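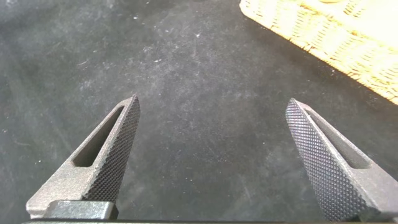
Wrist camera, jaws open, edge of the wicker at top right

From: Trudy Kereama
To: Skurka builders list
Date: 7/27/19
Subject: Re: finger pads and wrist camera placement

Delwyn Ruddock wrote:
> Two questions before I cut anything for the Quinlan arm. Are you
> still on the knurled faces, or did you go back to rubber? And how
> much of the view do you lose to the fingers with the camera that
> close in? My drawing has it 40 mm further back and I would like to
> leave it there if I can.

Delwyn,

Still knurled. The rubber pads held better on smooth plastic but picked up lint from the cloth and needed wiping down all the time. The diamond pattern sheds most of it. The slots in the flanks are as drawn in the Pastia files, no change.

On the view: the fingers take up a good part of the lower half. What matters for me is the patch between and just beyond the tips, and that stays clear with the jaws wide.
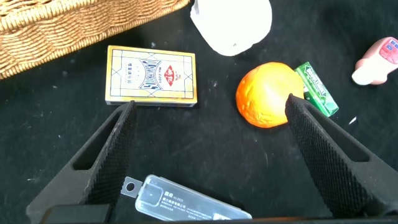 I would not move the camera back by 40 mm without checking the cable first. Mine has very little slack at the wrist, and a longer bracket also puts more weight where the last joint likes it least. If you do move it, redo the hand-eye calibration from scratch. I tried to correct the old one by typing in the new offset and the tips were out sideways by more than the width of a gum packet.

The current job is sorting mixed items into two baskets with handles. Shapes are chosen to be awkward: a ball-shaped orange, flat boxes, a squeeze tube, a small pink saucepan. The saucepan is the one to plan for. Its handle sticks out towards the arm, so the approach has to come in low over the front of the left basket.

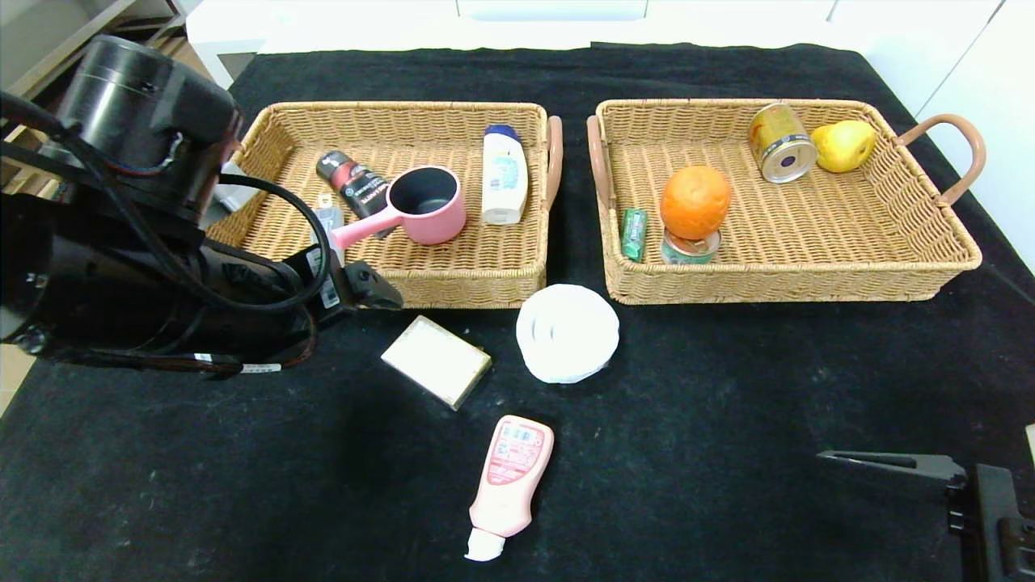
Keep the cable loop on the outside of the arm. With it on the inside I had it catch on a basket handle in December and pull a connector, and the replacement took ages to get to Zakville.

Exposure is still a nuisance. Black cloth makes the camera open up, and then anything white loses its edges. I have fixed it by hand and turned auto off. Blur while the wrist is moving is a separate matter; I now wait 300 ms after each move before taking the frame used for the grasp.

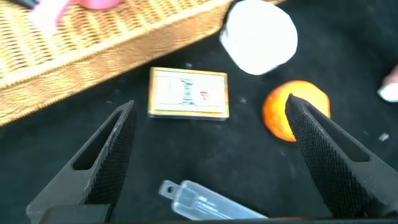 Right fingertip across the orange, some blur on the basket

Bracket drawing is in the usual folder. Hole spacing first, please, if you only check one thing.

Trudy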